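Clorthorpe Workshop Supplies
Home > Robot cells > Signs, marking and records > Naylor Bench Practice Pack

Naylor Bench Practice Pack for small robot arms
Edition updated Friday, April 9, 2021
£33 excluding VAT
In stock

The Naylor Bench Practice Pack is a set of written rules, record sheets and marking materials for people who run small robot arms on a table or bench. It covers pick-and-place work with light objects, camera-guided handling, and arms that are moved by hand during teaching. It is used in college workshops, development labs and small assembly rooms.

The pack was written by Branwen Morris and Tineke Mulder. It gives a team one agreed way of laying out the bench, dressing the cables, starting the arm and writing down what was changed.

What is in the pack
Bench guide, 32 pages, spiral bound, wipe-clean cover
Daily check pad
Change record book
24 write-on cable tags
Two fine black markers for work area outlines
Wall card with the start and stop rules
Card for the emergency stop position, self-adhesive

Refill pads and tags are sold separately. The guide can be bought on its own.

What it does not replace
The pack is not a risk assessment and does not make a cell compliant with any standard. You still need to assess your own application, including the gripper, the objects handled and the people who can reach the bench. The arm maker's manual takes priority wherever it differs from the guide. Arms that need fixed guarding, or that carry sharp, hot or heavy parts, are outside the scope of this edition. See the Astley Guarded Cell Pack for those.

If your arm is described as collaborative, the same applies. The description covers the arm as supplied. Once a gripper and a workpiece are added, the whole application has to be looked at.

Rules covered in the guide

Work area
The area where objects may be placed is drawn on the table as a closed outline. Draw it thin. A thick line can confuse a vision system and tends to get mistaken for a fixture. Hands stay outside the outline while the drives are live, and so do mugs, tools and paper. Redraw the line when it starts to break up, and enter the redraw in the change record if the corners have moved at all.

Objects
Only objects that belong to the current task stay on the table. Where several similar objects are used, keep them to one size and tell them apart by colour. The guide has a page on spacing, with a simple test: the open fingers must be able to come down over any object without touching its neighbour.

Cables
Most of the stoppages reported to the authors while they were preparing this edition came down to a cable. This section is the longest in the guide.
Leave a free loop at each joint that turns. Move the joint through its full working range by hand, or at the lowest speed, before fixing anything.
Fix cables to the rigid links. Do not tie across a joint.
Trim zip tie tails flush. A long tail can catch on another cable, and a badly cut one can scratch.
A cable that plugs into a wrist-mounted device needs some form of strain relief close to the connector.
Keep slack off the tabletop where you can. Where a loop has to hang low, check that it cannot sweep an object off its place or get under the fingers.
Wrap or tape on a link is a temporary measure. Tag it, date it and inspect it at the daily check.

Approach and grip
The gripper comes down vertically over the object wherever the task allows. Set a hover height above the object and pause there on the first run of any new programme. Use the pause to look at finger alignment from the front and from the side. If the tips are off centre, correct the taught point or the camera offset. Do not push the object across to suit the gripper, as the error will still be there on the next cycle.

Speed and supervision
First runs are made at reduced speed with one person at the stop button and no one else inside reach. The person at the button has no other job during the run. Full speed is allowed only after the sheet has been signed.

Stopping and leaving
The arm is parked with the fingers empty. An arm stopped part way through a cycle must have a card on the controller saying so, with the name of the person who stopped it.

Records
The daily check is a single sheet and takes a few minutes. Each entry in the change record asks what was changed, who changed it, whether the first-run procedure was repeated, and who agreed that the cell could go back to normal speed. Moving a camera counts as a change. So does swapping fingers, re-routing a cable or replacing the tabletop.

Keep completed sheets with the risk assessment. When the cell is reviewed, the two are read together.

Changes in this edition
Cable section rewritten and extended
New page on wrist-mounted cameras and sensors
Hover pause added to the first-run procedure
Glossary shortened
The Fisa controller appendix has been removed and is now a free download

Customers who bought the previous edition in or after November can have the new guide at no charge. Send your order number to Nathalie Peeters in customer support.

Customer comments
"We put the wall card up and stopped arguing about who stands where. The change record was harder to get people to use. I would like a bigger box for camera notes." Bart Hoekstra
"Clear and short. Tags could be a bit stickier, the ones near our wrist joint lifted." Leonie Stüber

Bench layout in use
Gripper over a teal cube, with an outline drawn on the white table and a further teal cube and an orange one set out. The wrist cable loops down across the table, so the rule on low loops applies. There is also wrap on the arm link and an untrimmed tie tail, both points for the daily check.

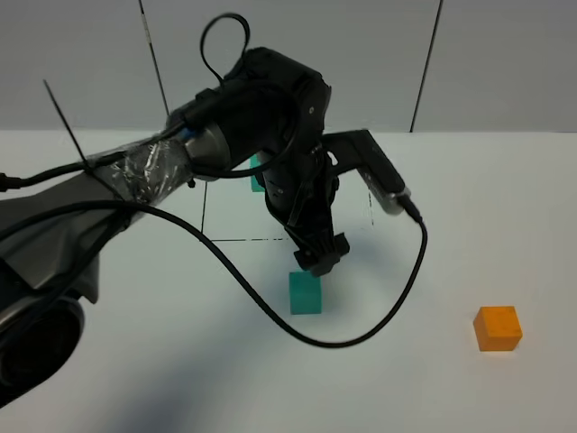 Ordering and delivery
Order online or by post with an official purchase order. Colleges and training centres can ask for a sample of the guide before buying. Unused packs may be returned if the check pad is still sealed. Refill tags are sent by letter post and do not need a signature.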